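Notes and data for comparing head-mounted cameras on cloth handling, with a follow-on set for two grippers. Text, CSV files and scripts are in this repository. The video itself is stored separately (see "Getting the files").

# tabletop-cloth-compare

## What this is for

We wanted to pick one head camera and one gripper for a tabletop wiping and cloth handling project. Before buying more of either, we recorded people doing the task in furnished rooms while wearing each camera, then ran a cut-down version of the same task on an arm with each gripper. This repository holds the results and enough of the setup to repeat them.

The two cameras are called `wide` and `narrow` in the files. The two grippers are the Marov parallel gripper and the Veritz soft-finger gripper. The arm controller is the same in all gripper trials, and its settings are in `config/arm.yaml`.

## Contents

| Folder | What it holds |
|---|---|
| `human/` | One row per head camera clip, with room, camera and task label |
| `arm/` | One row per gripper trial, with gripper, cloth and outcome |
| `config/` | Camera calibration, arm settings, gripper force limits |
| `scripts/` | Loading, plotting and the hand visibility check |
| `notes/` | Free text notes from the sessions, lightly cleaned up |

There are 91 head camera clips and 200 gripper trials. The gripper trials are split evenly between the Marov and the Veritz.

## Head camera clips

The rooms were ordinary living rooms and sitting rooms, plus the front lounge at Menurley. We left the furniture and small objects where they were. A bare bench would have been easier to label, but the cloth has to be found among plants, bottles, cushions and shiny surfaces in the end, so the clips should have them.

Wearers were asked to pick up the cloth, fold or bunch it, wipe the top, and put the cloth back down. They weren't told which hand to use or how to stand. Each clip begins with the wearer standing away from the table and ends when both hands are out of view.

Both cameras sit at the front of a headband and point down at a fixed tilt. The `narrow` camera gives a sharper view of the fingers but loses the hands when the wearer looks up. The `wide` camera keeps the hands, forearms and a good part of the floor in view, at the cost of fewer pixels on the cloth.

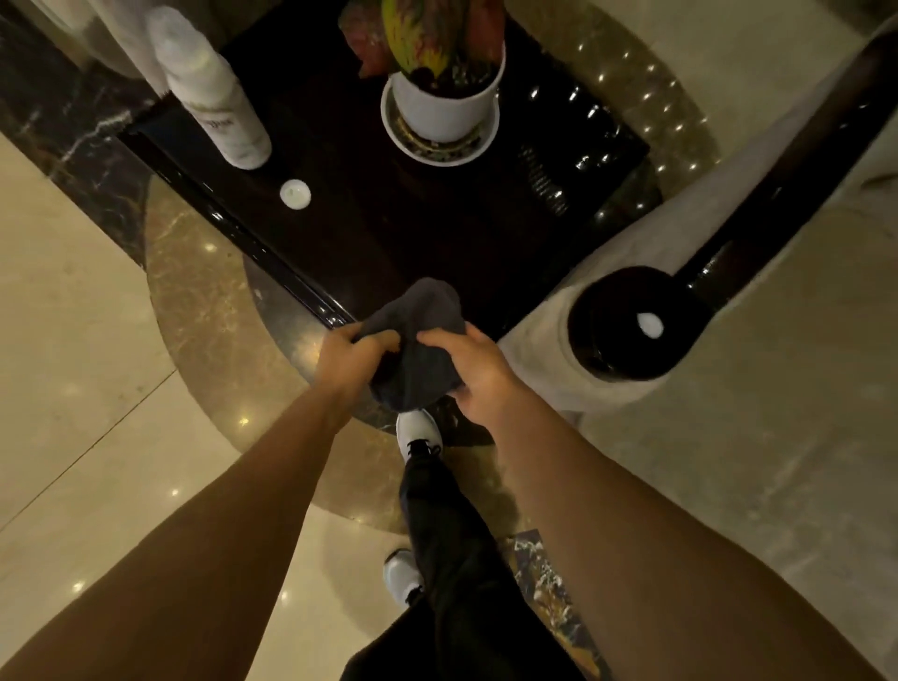 *Page last changed: June 2021*

Gray cloth over a dark glossy tabletop is one of the harder cases we have. The cloth is bunched between the two hands at the near edge of the table, and both it and the surface behind it are dark. Our first cloth mask used brightness alone and did badly on clips like this. The current one uses hand position as a starting point and grows the mask outward from the fingers. It still leaks into dark clothing when the wearer's legs are directly below the hands, as they are in this view.

Reflections are the other problem. Overhead lights show up as small bright points on lacquer and polished stone, and the tracker picks them as features. They move with the head, so the camera path drifts. We mask anything that is both very small and near full brightness. That helps on tabletops. It helps less on floors, where the bright spots can be larger and softer.

Patterned floors turned out to be useful. A stone inlay or a grout line gives the tracker something fixed to hold on to while the tabletop is mostly glare. If you crop the clips to the tabletop you lose this, so run the tracker first and crop after.

### Fields in `human/clips.csv`

- `clip_id` -- unique, never reused
- `camera` -- `wide` or `narrow`
- `room` -- room code, no addresses
- `surface` -- `matte`, `gloss` or `mixed`
- `cloth` -- color and rough size class
- `hands_visible` -- share of the clip with both hands in view
- `track_ok` -- 1 if the camera path closed without a jump
- `comment` -- free text, often blank

`surface` refers to the tabletop only. We don't have a field for the floor and probably should.

## Gripper trials

The arm trials use a fixed table, four cloths and a short list of starting shapes: flat, folded once, bunched, and hanging over the edge. The last two were added after we had looked through the head camera clips. People gather cloth into a loose bundle far more often than our first plan allowed for, and they often work right at the table edge, where the arm has the least room to approach.

A trial counts as a success if the gripper lifts the cloth clear of the table on the first attempt and holds it through a slow sideways move. Second attempts are logged but don't count.

Notes by gripper:

**Marov.** Good on bunched cloth and on anything with a raised fold. It needs an edge or a ridge to close on. On flat cloth it tends to slide along the surface, and on the gloss panel it slides further. The stock pads were used for every trial in the table. We tried a rubber pad later, and those runs are in `arm/extra.csv`. Please don't mix them in with the main file.

**Veritz.** Better on flat cloth, where the soft fingers drag the fabric inward until it folds. Weaker on cloth hanging over the edge, as the fingers are wide and touch the table rim before they reach the fabric. It is also slower to open, so trials take longer. The time limit was set with this in mind and wasn't reached by either gripper.

First-attempt success over all starting shapes was 74 percent for the Marov. The Veritz came in below that overall but ahead on the flat cloths. The split by shape is in `arm/summary.csv`, and that split matters more than the overall number. If your cloths are always flat, you would choose differently than we did.

## What we picked

We are going on with the `wide` camera and the Marov gripper. The camera choice was easy: losing the hands for part of a clip made the `narrow` recordings hard to use for anything past the pick-up. The gripper choice was closer, and we may look at the Veritz again if narrower fingers become available.

The cable on the `wide` camera is stiff and pulls the headband to one side. We tape it at the back of the head. A right-angle plug would be better.

## Getting the files

The video is on the Pappas storage share under `cloth-compare`. Ask for read access through the usual form. Once you have it:

```
python scripts/fetch.py --set human
python scripts/fetch.py --set arm
python scripts/check.py
```

`check.py` compares file sizes and frame totals with the CSV files and prints anything that doesn't match. Run it again after any copy between machines -- we have had cut-off files more than once.

## Known issues

- The clips recorded in October have a clock offset of 2 seconds between the video and the motion log. `load_clip()` corrects it. If you read the logs directly, correct it yourself.
- `hands_visible` is computed by script. Long sleeves lower it even when the hands are in view.
- Several `narrow` clips have slight blur at the start while the focus settles. They are kept, with `focus` in the comment field.
- The cloth mask fails on white cloth over pale upholstery. There is no fix yet.
- Room codes aren't balanced between cameras. Compare within a room where you can.

## Use and privacy

The data is for internal testing. Wearers agreed to the recording and can ask to have their clips removed. When that happens the row stays in `clips.csv` with every field except `clip_id` blank, so totals made from an older copy may not match yours.

Labels on household items are left as recorded. If you plan to show clips outside the group, check them for faces in mirrors and papers on tables first. `scripts/blur.py` handles faces only.

## Changes

- Added bunched and over-edge starting shapes to the arm trials
- Moved rubber pad runs out of the main file
- Replaced the brightness mask with the hand-seeded mask
- Renamed `cam_a` and `cam_b` to `wide` and `narrow`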